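About Us

Fevthorpe Instrument Repairs: woodwind and brass, fixed properly

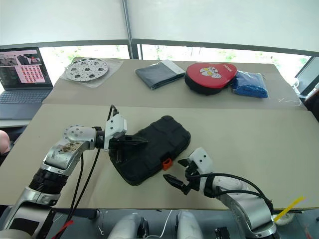 Photo: Dale Sutherland

Hi, I'm Anneli Leinonen, and Fevthorpe is my workshop. I fix clarinets, flutes, saxophones, trumpets and the odd euphonium that's been dropped down the stairs at band camp (you know who you are!). If it has pads, springs, valves or slides I'll have a go at it.

I started out as a pretty ordinary second clarinet in a community band, the kind of player who spends more time fiddling with her instrument than practising on it. My old teacher, Pentti Räsänen, got sick of me showing up with keys held on by elastic bands and taught me to do a pad swap at his kitchen table. I was hooked. I did my apprenticeship with him, all 4 years of it, mostly on school flutes, and when he retired I bought his bench, his tools and a biscuit tin of tiny screws that I'm still sorting.

These days there are three of us. Reijo Rissanen does the brass side, including dents, stuck slides and lacquer touch-ups, and he has far more patience with a seized mouthpiece than I'll ever have. Tuulikki Seppälä looks after bookings and the hire fleet, and she's the voice you'll get when you ring. She plays bassoon, so please be nice to her.

The hire fleet is the bit I'm proudest of. We've got 448 instruments out with 22 schools, from big colleges down to a two-teacher primary out past the silos, and each one comes home for a service over the summer holidays. It's mad. There are cases stacked in the hallway, cases under the desk, and I dream about cork grease. But I love seeing a clarinet come back for its sixth kid and still play a decent low E.

What we charge depends on what's wrong, so we look first and quote second. A quote is free, and if you decide the old sax isn't worth it, there are no hard feelings and you can have it back as is. I'll also tell you straight if you're better off putting the money towards another one. Most services take 6 working days. Full overhauls take longer, and if you've got an exam or a concert coming up, tell Tuulikki the date when you book and we'll do our best to shuffle things.

A few favours to ask. Please put your name inside the case as well as on the outside (tags fall off, trust me). Leave your music, your lunch and your spare socks at home. And never, ever take pliers to a stuck mouthpiece! Bring it in and Reijo will have it off while you wait, no charge, just because he enjoys it.

We sell reeds, valve oil, swabs and straps over the counter too, plus a small shelf of second-hand student instruments that we've been through ourselves. Come and have a toot before you buy one, there's a little practice room out the back and the neighbours are very forgiving.

Drop in, give us a ring or send a message through the contact page. Parking's behind the bakery, and the apricot slice is worth the trip on its own.

Anneli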